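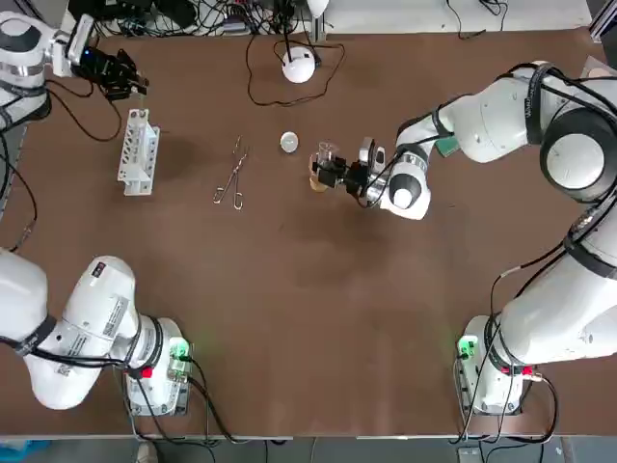
Two arms mounted at the corners of a brown tabletop, grippers in black.

Print | E-mail

Rotary encoder

A rotary encoder is a device that turns the position or movement of a shaft into an electrical signal. It answers a simple question that comes up in an amazing number of machines: how far has this thing turned, and which way? Volume knobs, elevators, printers, wind turbines and telescope mounts all depend on one.

Types

Encoders come in 2 main families. An incremental encoder puts out a stream of pulses as the shaft moves, and a counter adds them up. It is cheap, quick and wonderfully easy to wire, but it loses its place when the power goes off and has to be sent back to a known starting point. An absolute encoder gives every shaft position its own code, so the reading is there the moment the power comes back on (even if somebody moved the shaft in the dark!).

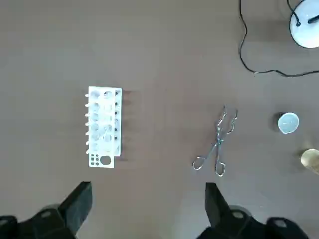 Most incremental encoders have a pair of output channels, called A and B, set a quarter of a cycle apart. If A changes first, the shaft is turning one way; if B changes first, it is turning the other way. This clever arrangement is known as quadrature, and by counting every rising and falling edge on both channels it also gives four times the resolution of the disk itself. Many models add an index channel that pulses once per turn.

How the position is sensed

Optical encoders shine a light through a slotted disk onto a detector and can reach very fine resolution. Magnetic encoders read the field of a small magnet on the shaft, and they put up with dust and oil that would blind an optical disk. Capacitive encoders measure changes in an electric field between patterned plates and use very little power.

Absolute disks are often marked in Gray code, in which neighboring positions differ by a single bit. It's a beautiful idea: a reading taken right on the line between two positions can be off by no more than one step.
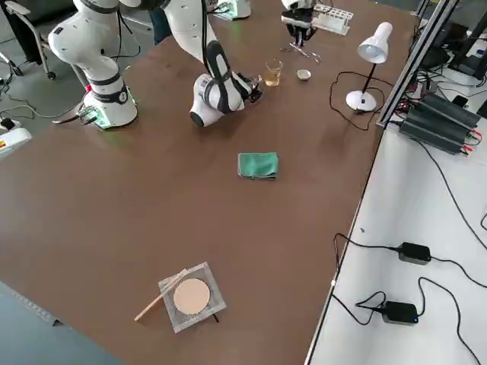

Jayson Galang

Resolution and accuracy

These get mixed up all the time. Resolution is the number of steps in a turn, while accuracy is how close each step is to the true angle. A fine disk mounted slightly off center will report a lot of steps, many of them in the wrong place.

See also: Resolver; Potentiometer; Hall effect sensor

Print | E-mail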